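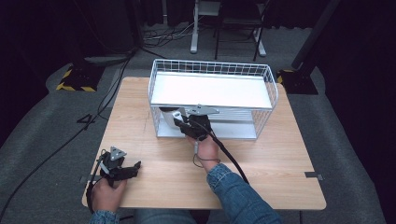

White wire basket on the oak-colored table, with the shelf panel in.

Tuesday, April 10, 2018

Basket for the Claltgate order, second look. Wanda Pawlak asked me to write down what I think of it before we order more from Wróbel, so I write it while I still remember.

The panel first. It lies across the upper part of the basket and makes a second level, and the lower part stays open at the front. This is the side we will use most. In February we tried the Drarkden basket, which had a closed front, and every time we wanted something from the bottom we had to take out everything on top. I do not want to repeat this.

The light gray block went in the lower level. It has rounded sides and is easy to find against the white floor. For small parts I am less happy. The wires are thin and a small screw will go between them if it rolls away from the solid floor. Small parts must stay in bags or in the Nomora trays. I have 4 trays left on my shelf, please ask before taking them.

Width: the basket stands with the long side from left to right, and in this position it fits well near the back of the table. There is enough free table in front for working. If we turn it the other way it takes the place where we put the papers, and Wanda already said no to that.

Height of the lower opening is the weak point. I measured 50 mm on the shelf drawing but did not yet measure on the basket itself. To do tomorrow, with the steel ruler and not with the tape.

Other notes:
The panel is smooth and reflects the lamp a lot. A label with matte paper would be better there than a shiny one.
Order number for the panels is 1569. I wrote it wrong in the last entry, please correct if you copied it.
I would ask for five more baskets, all with panel, none without.

Wanda, if you read this before me in the morning, please do not move the basket from the table. I want to measure it in the same place.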